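Sleep Testing Returns to Ignacio Clinic

14/09/2024

The Latley Clinic in Ignacio has opened again its sleep testing unit, which was closed since March for repair of the second floor. The unit has two bedrooms for overnight studies and accepts adult patients with a referral from their family doctor or from a lung specialist.

Overnight studies are done on an outpatient basis. The patient arrives in the evening, sleeps in a private room, and goes home after breakfast. During the night the staff records breathing, heart rhythm, oxygen level, leg movement and brain activity. Patients who only need a check for sleep apnea may receive a small device to use at home and bring it back the next morning.

"Many people in the district were driving to Prastivska for this test, and some of them simply did not go," said Efren Ocampo, the respiratory therapist who leads the unit. "It is a long road to make at night, and then again in the morning when you are tired."

The waiting list is at present 12 patients. Those who had an appointment canceled in the spring are called first -- they do not need a new referral, but the clinic asks them to confirm their phone number at the front desk.
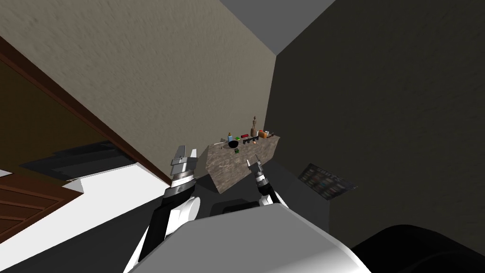

Together with the sleep unit, the clinic has extended the hours of its lung function laboratory. Spirometry is now offered until 8 in the evening on two days of the week, by appointment. Full lung function studies, which take longer, stay in the morning hours. Patients should not smoke on the day of the test and should ask their doctor before they stop any inhaler.

The results of all studies are read by Dr. Rommel Tolentino, a lung specialist who comes to Ignacio from the hospital in Distenano. He also sees patients for consultation after the test, when the family doctor requests it. Written reports are sent to the referring doctor, and a copy can be given to the patient.

Dr. Tolentino said that he would like to see more referrals for people who have high blood pressure and are sleepy in the daytime. "The wife or the husband often knows about the problem before we do," he said. "They hear the snoring, and then they hear it stop. Please tell this to the doctor."

The entrance for evening patients is on the side of the parking lot -- the main door is locked after visiting hours. Patients for overnight studies should bring their sleeping clothes, their usual medicines and a list of these medicines. A family member may stay until the sensors are placed.

Referral forms are available at the front desk of the clinic.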